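Board index > Finishing > Film finishes and topcoats

Topic: Recoat window on Clumix 34 satin over oil stain

dolside_shayne
Posts: 59
Stain went on Friday night. The can says recoat in two hours, but the data sheet says the stain must be fully cured first and gives no figure. Shop is unheated. I plan to scuff with a gray pad and spray two coats. Any objection?

S. Lenihan
Posts: 2653
The two hour figure is for the topcoat over itself. It tells you nothing about the stain. Waterborne over uncured oil will let go at the first knock, usually on the rails. Wait three days at room temperature, longer in a cold shop.

ditte_th
Posts: 3517
Disagree on scuffing. A pad on bare stain cuts through the color at every raised edge. Wipe on a thin coat of dewaxed shellac, let it dry, then scuff the shellac.
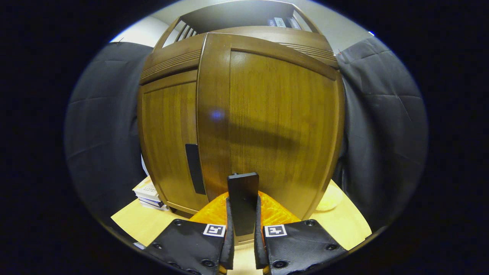 Does the shellac need to be sanded before the waterborne coat?

A light pass with 320 grit is enough, only to knock down the nibs. Vacuum the dust and skip the tack cloth.

S. Lenihan
Shellac is an extra layer with its own failure modes. I have run Clumix straight over cured stain since October with no adhesion loss on the cross-hatch test. Cure time is the variable.

ditte_th
Cross-hatch on flat panels, presumably. Try it on a molded profile, where the stain pools in the low spots and stays soft for a week.

S. Lenihan
Flat panels, yes. Fair point on profiles. Blow them out and wipe them before the stain sets and there is no pool.

dolside_shayne
Update, Sun 22 December. Did a sample board, half with shellac, half without. The bare half lifted under tape along one edge. The shellac half held but is slightly warmer in tone. I will give the bare half three more days and tape it again.

lucimara_a
Use the same tape both times. Brino blue and Brino white don't pull the same.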